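okay I have been threatening to do a thread on scrubbers and odds-and-ends bins for months, so. dish scrubbers, junk bins, and how I finally sorted mine out. get a snack

**1/** background: I live in a small apartment with one kitchen drawer that opens properly. Everything that doesn't fit in that drawer goes in The Bin. The Bin is metal, rectangular, lives on the shelf over the washer, and has been with me through three moves

**2/** the contents of The Bin at its worst (last December, dark times): mesh scrubbers, a door wedge, dog toys from a dog I was only watching for the weekend, a bath plug, birthday candles, a tape measure that doesn't retract, and a ball of string with the end lost somewhere inside it

**3/** I love a metal bin though!! I will defend this. Plastic ones get that sticky film and you can never get it off, fabric ones sag and then everything rolls into the sag. Sheet metal you just wipe. It's loud, sure. You drop a spoon in there and the whole building knows

**4/** so the scrubbers. I mean the round netted ones, the kind that look like a little pom-pom somebody made out of a produce bag. Green is the correct color. I bought a multipack from Serkel that had pink and purple in it and the pink ones looked grimy after one lasagna

**5/** what they're good for:
- sheet pans
- potatoes (a fresh one please)
- the ring in the bathtub
- sneaker soles
- that crusty bit under the stove knobs

**6/** what they're bad for: nonstick, anything with a grater edge, and rice pots. The rice gets in the netting and you will be picking it out until you retire

**7/** I rinse mine, squeeze it, and let it dry out in the open. For years I was tossing them under the sink damp and wondering why it smelled like a pond in there. A bin with hard flat sides is great for this because they can sit on the bottom spread out and get some air
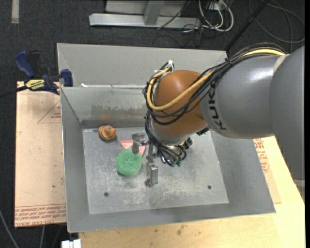
**8/** anyway once they're dry you can see which ones are done. If it's gone flat and the netting has opened up so you can poke a finger through, let it go. I was keeping ones that were basically a string with opinions

**9/** rule I made for the sort: one bin, one layer. If something has to sit on top of something else it needs a different home. This sounds strict but a bin is only useful when you can look down and see the bottom. The second you're digging, it's a junk drawer with handles

**10/** small colorful things are sneaky btw. You'd think a bright orange whatever would be easy to find and no, they go straight to the back wall and tuck in there. I now tip the bin toward me an inch before I look. Everything slides to the front, takes a second, feels like panning for gold

**11/** also wedges. Anything wedge shaped ends up under something else. I have one door wedge and I've lost it 2 times in the same bin, which takes talent. It now hangs on a hook by the door like it should have from the start

**12/** I did try the divider route. Got the Roltico adjustable ones, and they're fine? but they assume all your stuff is the same height, and a fluffy scrubber pushes the divider over every single time. They're in my sock drawer now and they're thriving

**13/** then my sister swore by the Ambrose liner mats so I cut one to fit. Pros: so much quieter. Cons: crumbs and little bits of grit get under it and you have to peel the thing out to clean. Kept it for a month, went back to bare metal, no regrets

**14/** the final count, because a couple of you asked last time: 82 things came out of that bin. I put 11 back. ELEVEN. I don't miss any of the others except the birthday candles, which I threw away four days before a birthday

**15/** what stayed: scrubbers (dry!), the tape measure because I'm stubborn, spare sponge, bath plug, a bag clip, a couple of other small things I use every week. Everything can be touched without moving something else and I cannot tell you how nice that is at 7am

**16/** cleaning the bin itself: dish soap, warm water, one of the old scrubbers on its farewell tour, then dry it RIGHT away with a towel. Get into the corners where the sides meet the floor. Water sits in there and you get those little brown freckles

**17/** if you do get the freckles, baking soda paste and ten minutes, then rub. Mine came up fine. I also tried the Trulteck metal polish and it worked but the smell hung around all evening and I was putting kitchen stuff back in there, so baking soda it is

**18/** replies are asking where the bin's from and I wish I could help, it was at a yard sale next to a fondue set. Any restaurant supply place will have something close. Look for a rolled edge at the top so you don't slice your wrist reaching in

**19/** next up is the cabinet with the lids. I opened it yesterday and closed it again. If anybody has a lid system that works with round AND square please send it, I have the day off and a label maker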